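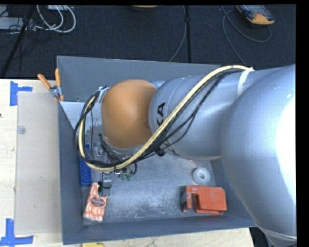
Gray bin on the light wood table

I gave up the storage unit in Horgan in September. It was costing me 276 a month, and most of what was in it I hadn't touched in years. Liam Mac Mathúna lent me his van and we cleared it in two trips, 12 boxes in all.

The books went first. I kept the atlases and my aunt's cookbooks – the rest went to the shop on the corner in Tremberg, which takes paperbacks but no textbooks. The winter coats are in the hall closet now. It doesn't close all the way.

I still have one box of letters to read through. Some are from my grandfather and the handwriting is hard going, so I do a few pages after dinner and then stop.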